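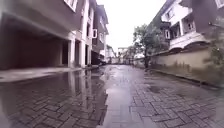 3.2 Setting and participants

Figure 2. A residential street with covered parking at ground level.

The program ran at two sites, a day center in Villalba and an assisted living residence in Midley. Both had offered craft sessions before, but neither had worked with shadow theater. Across the two sites, 171 older adults were invited by letter and 41 enrolled. Enrollment closed in May, one week later than planned, to allow for a second mailing in Midley.

Each group met weekly in the dining room after lunch. Sessions were led by a theater artist and a member of the care staff, who had trained together under Melur Wibisono. Participants made flat figures from card, then built short pieces from their own memories of work, travel or family life. They could perform, narrate, make figures or simply watch — all four counted as attendance. Three participants moved between roles from week to week, and we recorded the role they held longest.

Staff kept a written log after every session. Entries covered who spoke, who handled a figure, and any change in how a participant joined in. The logs and the transcribed group talks produced 3,491 coded passages. Benjamín Rivadeneira coded the full set, and a second reader coded the Villalba material separately. Disagreements were settled by discussion, most of them over whether a remark belonged under "loneliness" or "loss."

Family members were welcome at the closing performance but were not interviewed. We also left out people who joined after the fourth session, although they stayed in the groups and their figures were used on stage. Hearing loss was common at both sites, so the narration was printed in large type and handed out before each run-through.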